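Wash Area and Sinks – Monthly Inspection, Milatcombe House
Checked on August 7, 2018. Next check in September.

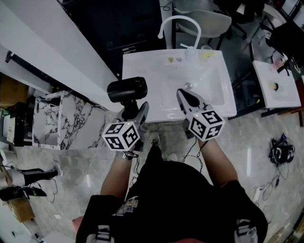

How often must the drains be cleaned?
Once a week with hot water and a brush, and one more time on the day before the monthly inspection.

Please read the comments together with the marks. OK means no work is needed. WATCH means look again next month. FIX means somebody must repair it before the next check.

1. Main sink, basin surface – OK
White basin, glossy. I passed my hand over the whole inside and did not feel any crack or sharp place. Small things were left in the basin at the back. Please take them out before you open the faucet, they can go to the drain and block it.

2. Main sink, drain – WATCH
The water goes down, but slower than in the last check. I took out the strainer and found hair and some soap. After cleaning it was better. Do not use the strong drain powder from Skadwood on this one, the label says it is for metal pipes only and our pipe is plastic.

3. Main sink, faucet – FIX
The tall faucet turns well to both sides, but there is a little movement at the base when I push it. The nut under the sink must be tightened. I did not have the long key with me. Work order 581 is open for this.

4. Second sink, the small one – WATCH
There is a yellowish spot in the drain hole. I tried with a cloth and it did not come off completely. Try vinegar, wait 7 minutes, then rinse.

5. Stand under the small sink – OK
Brown wood. The feet stand level. I pressed on all corners and nothing moved. Wipe it when water falls on it, wood does not like to stay wet.

6. Cups and small objects near the water – FIX
Cups should not stand in the sink or on the edge. We had one broken glass in the spring and I do not want a second one. The shelf from Kisteck is still in its box in the storage room, please mount it.

7. Floor between the sinks – OK
Dry at the time of my check. The mat was 700 mm long and too short, so I ordered a longer one from Mansour.

8. Chair behind the main sink – WATCH
It stands too near. Move it back so that a person can pass behind the sink without turning sideways.

9. Cables on the floor or near water – WATCH
Keep every cable away from the basins – also the thin ones. If a plug is wet, do not touch it, switch off at the panel first.

Result: 3 points OK, four WATCH, two FIX. Points 3 and 6 should be closed first. Write your initials beside the point when the work is done, and leave the paper in the green folder by the door.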